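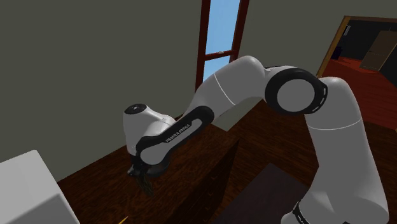
Fig. 4-1. Dark wooden tabletop, indoors.

Section 4: Oiling and Looking After Your Layug Table

Contents of this section
4.1 Before you start
4.2 Finding out what is already on the wood
4.3 Cleaning and sanding
4.4 Putting on the oil
4.5 Drying, and waiting for it
4.6 Everyday care
4.7 Rings, burns and other souvenirs
4.8 When to write to us

Section 3 left you with a table standing on its own feet. If one of those feet is still off the floor, go back to 3.6 and turn the leveling screw. Oiling a table that rocks gives you a shiny table that rocks.

4.1 Before you start

Your table was oiled once in our workshop. That coat gets it through shipping and the first months of dinners. After that it is up to you. The job takes one evening of work and a fair amount of leaving things alone, and in our experience people are good at the first part.

You will need:

Divach table oil, dark or clear (one 300 ml can comes with the table)
Lint-free cotton cloths, more than you think
A sanding block and fine paper
Dish soap and a bucket of warm water
Nitrile gloves
A metal can with a tight lid, for the used cloths
A lamp you can move

CAUTION: Cloths soaked in oil can heat up by themselves and catch fire. Do not ball them up, drop them in the kitchen trash, or put them on top of the dryer "for a minute." Soak them in water and seal them in the metal can, or lay them out flat and single outdoors on concrete until they are stiff. We use capital letters sparingly in this manual. Please take the hint.

CAUTION: Keep the windows open while you work. Keep pets out of the room too. Cat hair does not sand out well, and the cat will not help.

NOTE: Oil from the can marked "dark" will darken a light table and you can't undo it with clear oil. If you have lost the label, dab some on the underside first.

4.2 Finding out what is already on the wood

Skip this part if the table came to you new. Read it if you bought the table from someone who said it "just needs a wipe."

1. Pick a spot on the underside near a leg.
2. Put a few drops of water on the matching spot on top and leave them while you make coffee.
3. Look at the drops. If they are still sitting up in beads, the finish is sound or somebody has varnished it. If they have sunk in and left a dark patch, the wood is thirsty and you are in the right section.
4. Scrape the underside spot gently with a fingernail. Oil gives you nothing. Wax gives you a soft curl. Varnish gives you a flake, or a broken nail.

Varnish has to come off before oil can go on. Removing it is covered in the separate leaflet, which Rimantas Vasiliauskas in our workshop wrote during a hot June and which is shorter than it ought to be. The leaflet is free. Ask for it by name: "Stripping."

Wax comes off with mineral spirits and a cloth. Change the cloth often or you will be moving the wax to a new place.

4.3 Cleaning and sanding

1. Clear the table. This includes the fruit bowl, the mail, and the thing under the mail.
2. Mix a small squirt of dish soap into the warm water. Wring out a cloth until it stops dripping, and wipe the top with the grain.
3. Wipe again with clean water. Dry with a towel.
4. Wait until the wood is fully dry. Overnight is best.
5. Stand the lamp at one end, low, so the light skims across the surface. Turn off the ceiling light. You will now see every scratch your family has ever made.
6. Wrap fine paper around the block and sand with the grain, in long strokes that run past both ends. Light pressure. Let the paper do it.
7. Run the block along each edge once to take off the sharpness. Once is enough. We have seen tables with edges like a bar of soap.
8. Vacuum with the brush head, then wipe with a barely damp cloth.

NOTE: Don't use a belt sander. If you own a belt sander you will want to use it. We understand. Please sand a different piece of furniture.

NOTE: Sanding only the spot that bothers you makes a pale patch. Do the whole plank from end to end, or better, the whole top.

Mārtiņš Sepp, who sanded tables here for years before moving to the desk where this manual gets written, would like it known that he closes his eyes and checks the surface with the flat of his hand. He says you will feel what you can't see. He is insufferable about it, and correct.

4.4 Putting on the oil

1. Shake the can, then stir it anyway. The pigment settles in the corners and doesn't like to be disturbed.
2. Put on the gloves.
3. Start with the underside if you plan to do both. A top oiled on one face only can cup over a dry winter.
4. Pour a little oil onto a cloth. Pour it onto the cloth and keep the can off the table. A can left standing on bare wood leaves a ring that you'll be reading about in 4.7.
5. Work the oil in with small circles, one plank at a time, then finish with long strokes along the grain.
6. Keep a wet edge. If you stop halfway across for a phone call, there will be a line where you stopped, and it will remember the call longer than you do.
7. Leave the oil for as long as the back of the can says. Dull patches will appear where the wood has taken it all. Feed those again.
8. Wipe off everything that has not soaked in. Use a dry cloth and some effort. Then take another dry cloth and do it again.

Step 8 is the one people skip. Reet Uibo, who answers our mail, has a drawer of letters that begin "The table is sticky," and they all end up at step 8. Extra oil left on the surface won't sink in later if you give it time. It turns into something like the outside of a syrup bottle.

If you are already reading this with your sleeve attached to the table, put a little fresh oil on a cloth, rub the sticky area until it loosens, and wipe it dry. For bad cases use mineral spirits.

4.5 Drying, and waiting for it

Leave the table alone for 4 hours before the second coat. Cool or damp rooms need longer. If the surface still feels tacky to a gloved finger, it isn't ready, and testing it again in ten minutes will only add fingerprints.

The second coat goes on just like the first, with less oil. You will use perhaps half as much. If it takes as much as the first did, the wood was very dry and would be glad of a third coat tomorrow.

Do not speed things up with a fan heater, a hair dryer, or direct sun. The skin of the oil dries and the rest stays wet beneath it.

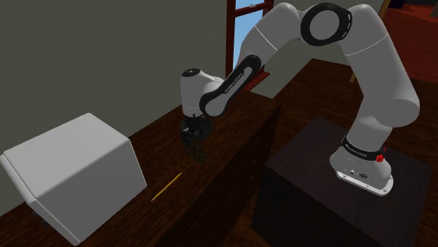 Can we eat at the table the evening after the last coat?
Wait until the next morning for plates and cups, and use placemats for the first couple of weeks while the oil finishes hardening.

During those weeks, keep tablecloths off. Plastic ones especially. They trap the solvent and print their weave into the finish, and you will have a checkered table for good.

4.6 Everyday care

1. Wipe up spills when they happen. Red wine, beet juice and black tea are the serious ones.
2. Clean with a damp cloth. Plain water does for most days.
3. Dry after wiping. This is the whole secret, and it is a dull one.
4. Move the centerpiece now and then. The wood changes color with light, and the patch under a vase will stay as it was.
5. Re-oil when water stops beading. For most homes this works out to once or twice a year.

Things we would ask you to keep off the table: bleach, furniture polish with silicone in it, vinegar, scouring pads, and any recipe from a relative that involves mayonnaise. The Stutard cleaner sold with our older benches is fine on benches. It is too strong for tabletops and always was, as page one of the bench manual says in small type we regret.

4.7 Rings, burns and other souvenirs

White ring. Moisture in the finish. Leave it a day or two, as many fade unaided. If it stays, rub lightly with oil on a soft cloth.

Black ring. Water has met iron, usually a can or a pan, and the stain has gone into the wood. Sand the plank and re-oil. Deep ones may need oxalic acid, and for that see the Stripping leaflet and its gloves.

Dent. Lay a damp cloth over it and touch with a warm iron for a few seconds. Lift, look, repeat. Sand when dry.

Scorch mark. Sand if shallow. If deep, put the fruit bowl back.

Crayon. Mineral spirits for the wood. The artist can be cleaned with soap.

Gap between planks in winter. Normal. It closes in spring. Please do not fill it. Filler squeezed by summer wood comes out as a ridge.

4.8 When to write to us

Write to Boltell Customer Service if a plank splits along its length, if a joint opens wide enough to take a coin, or if the top has cupped and not settled after a full change of season. Include the number stamped inside the left rear leg and tell us what you have put on the wood, including anything you'd prefer not to mention. We have read 3,000 of these letters and the shock has worn off.

Replacement cans of Divach oil are sold in the same size as the one in your box. Older cans that have formed a skin can be used if the oil underneath still pours. Cut the skin out whole and strain what is left through a stocking.

Section 5 covers the extension leaf, and should be read by two people, one at each end.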